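Ovusik Collection Room - Questions from New Operators

Last updated October 2, 2022

Who can take part?
Any person who finished the introduction with Maham Siddiqui. You do not need experience with programming. If you are left-handed, please tell her before, and she will give you the other set of instructions.

What do I do in a session?
You hold one gripper in each hand and do a small household task with them, for example putting things in a bin. The grippers and the head camera record how you move, and the model learns later from these recordings. One session is 16 episodes, then you make a pause.

How fast should I move?
Move as you would at home, only a little slower. In August we received many episodes where the operator was hurrying, and Ximeng Jiang had to remove 89 of them.

What if I drop the object?
Do not stop the recording. Pick the object up with the gripper and continue. An episode with a mistake and a correction is useful for us - please mark it with "R" in the log.

Where should my hands be at the start?
Over the near side of the table, jaws open and pointing to the inside. If the task sheet says "object in hand", one gripper already holds the object.
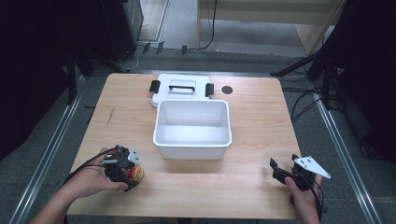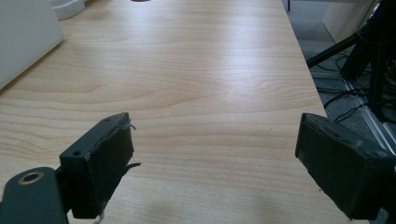

Equipment and Recordings

Why are there two kinds of view?
The head view shows the whole table and both hands. The view from the gripper shows what is between the fingers, and the head view often cannot see this well. The model receives both.

The lining of a finger is coming off. Can I continue?
Finish the episode, then write it in the log. Yichen Pan changes the linings. Please do not pull the loose pieces yourself.

How many episodes do you need?
For the bin task the target is 2000. We have 13 tasks in the present plan, and the targets of the others are on the Galang page.

Can I delete an episode?
No. Write its number in the log with the reason, and Ximeng will decide.

Is my voice recorded?
No, the sound is switched off. Your hands and forearms can be visible, so please take off rings and watches.

Whom do I ask about payment?
Write to Aicha Cherkaoui. She needs your operator number and the dates of your sessions.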